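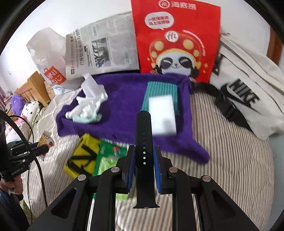

I've been putting off cleaning my watch straps for months, and last night I finally got the lot out and did them on the bed with a cup of tea and the radio on. If you wear a black one every day like I do you'll know the state they get into. Sun cream, hand cream, flour in the little holes (I bake, sorry). Rukhsana told me mine smelt like a gym bag, so that was that!

My method isn't clever. An old towel goes down first, the purple one in our house, which has been through two hair dyes and a puppy. Then a white sponge, a soft striped cloth for drying and a few tissues for the fiddly bits. Warm water, one drop of washing-up liquid, and go gently round the metal bit at the end. I use a cocktail stick for the holes. Saqib swears by a toothbrush but it flicks everywhere.

Let it dry overnight before you put it back on the watch. I rushed it once and had a clammy wrist all the way through a dinner at Danish's.

The red Haidilao bag with the panda on it has become my craft bag, by the way. It's a really sturdy paper one and I can't bring myself to recycle that cheeky face. Everything goes back in there when I've finished, and I save newspaper too, for wrapping the spare straps.

I've got 3 more to do, and the tan leather one scares me. If anyone has a cleaner for leather that won't leave it blotchy, pop it in the comments please!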